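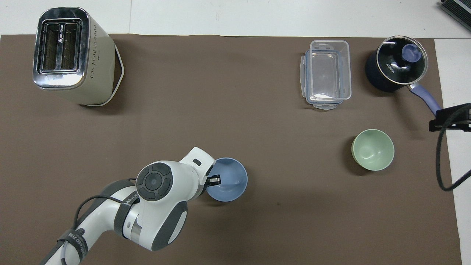
Page 13

About Us

Laltico runs evening and weekend cooking classes for adults who never learned to cook or who want to start over. We teach in two kitchens, one on Arkunness Street and a smaller one in the Vivine building, across from the bus station. The office is at Arkunness Street. Please bring paperwork there and not to Vivine.

The school began as a six-week course in a rented church kitchen. The first class made soup, rice, eggs and a roast chicken, and those four dishes are still the first four lessons of the Basics course. We have added bread, fish, dried beans, and a section on reading a recipe before you shop for it.

We now offer 34 courses a year. Basics runs for six weeks and costs $300, with food included. Single evenings are priced separately and listed on the schedule page. Classes are kept to 13 students, and we do not add extra places once a class is full — the waiting list is used in order.

Teaching is done at ordinary home stoves, with pans and small appliances of the kind most people own. Students cook their own portion from start to finish and take home what they don't eat. Bring a container with a lid and an apron. Knives are supplied.

In 2021 we took over the recipe library of the former Nigam Cooking Club, which closed that winter. It holds 623 typed cards, many with notes in pencil. Students may copy them by hand or use the copier in the office. The cards do not leave the building.

The main term starts in September, and registration opens five weeks before. Refunds are given up to one week before the first class. We can work around most food allergies if we hear about them when you register, but both kitchens use wheat, eggs and nuts.

Page text first posted Mar 1, 2021. Prices are kept up to date.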